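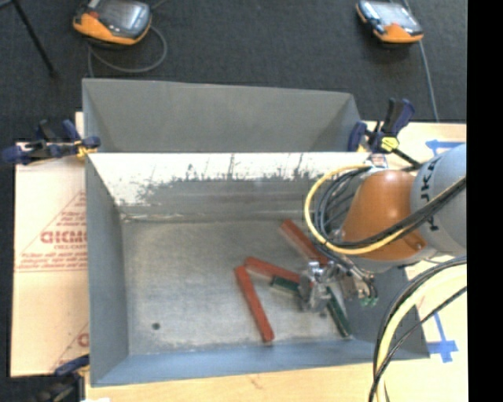

Red and green blocks in one of our gray metal bins.

Block Bins at Haldane - Your Questions

Which bins do you use?
Open rectangular metal ones, in plain gray. We love them! The Gravetti bins are our favorites for long blocks - they sit flat on a tabletop and you can see right to the bottom without unpacking anything.

Do I have to sort by color?
Not at all! Red and green can share a bin quite happily. If you're building to a pattern from the Kurnau booklet, though, sorting first makes the whole thing go faster (and it's oddly relaxing).

How many blocks are in the full Sarnen set?
There are 353, and they're all long ones. The starter set has 48, which is plenty for a first tower or a good sturdy bridge.

How full should a bin be?
Leave more room than you think you need. A single loose layer is wonderful for picking out pieces, and a deep pile is fine for storage.

Can I borrow a second bin?
Yes, please do! You can take 2 per table. Put them one behind the other and use the back one for finished pieces.

How do I clean the blocks?
A damp cloth, then a dry one. Skip the dishwasher - the paint hates it.

Contact Haldane Block Library | © Haldane | Back to top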